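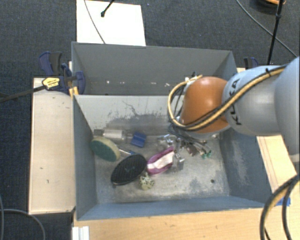 Sorting out a mixed bin without losing a whole weekend

clalden_garage
Posted 12 February 2025

I have a big gray open container with a divider across it, so there is a rear half and a front half. Over the years the front half has turned into the place where anything small goes. Sanding and polishing pads, short rods, drill-type things, tubes, plastic blocks from who knows what. The metallic-gray floor is worn but sound and I want to keep using it.

What I'm after is a way to sort it that lasts. I did it last June and it went back to how it was. Do you sort by type, by size, or by how often you use it?

edel_bench
By use. Sorting by type looks good and then you walk past four drawers to find the two things you need. I keep daily stuff in the front compartment and everything else in the rear one. Once a year I go through the rear one and throw out what I haven't touched.

refugio.m
I disagree with sorting by use. It works if you are the only one in the shop. My brother and I share ours and his daily stuff is my once a year stuff. We went by type and put a label on every box. It took 91 labels and it was worth it.

edel_bench
91 labels is a second job.

refugio.m
It took one evening. I have not looked for a drill bit since.

norbert_benes
Whatever you decide, get the long thin things out first. Rods and shafts slide under everything else and you end up lifting the whole pile to get at them. I stand mine in a length of drain pipe screwed to the wall. Pads go on a peg through the middle if they have a hole, or flat in a shallow tray if they don't. Leaning them against the side of a bin puts a bend in the thin ones.

clalden_garage
Mine are mostly the thick kind and they seem to survive. The drain pipe is a good idea, I have an offcut I can use.

Bresanard77
Thick pads still pick up grit from a bin floor. One grain in the face and you get a scratch right across your work. I ruined a table top like that. They go in zip bags now, one grade to a bag, grade written on the outside.

norbert_benes
Agree on the bags. I would add that a bag only helps if the pad is clean when it goes in.

cuevas_tools
Has anyone tried foam inserts? I bought a sheet for a drawer, 550 x 307 mm, and cut out a shape for each tool. You see right away if something is missing.

refugio.m
Foam is fine for a set that never changes. For mixed odds and ends you would be cutting a new sheet every month.

edel_bench
Same here. I went back to small open trays, 110 mm wide, five to a row. You can lift one out and take it to the bench.

cuevas_tools
Fair point, mine is a wrench set and I haven't added to it in years.

clalden_garage
Thanks all. Plan so far: long things in the pipe, pads in bags, trays in the front compartment for what I use most, and the leftovers in the rear. I'm not doing the labels yet.

refugio.m
You'll be back for the labels.

Bresanard77
Do the bags before the trays. Also wipe the floor of the bin down while it's empty. Mine had enough filings in the corners to fill a jar lid.

clalden_garage
Will do. Does anyone know if those 110 mm trays come with dividers, or do you buy them separately?

edel_bench
Separately. They clip in from the top.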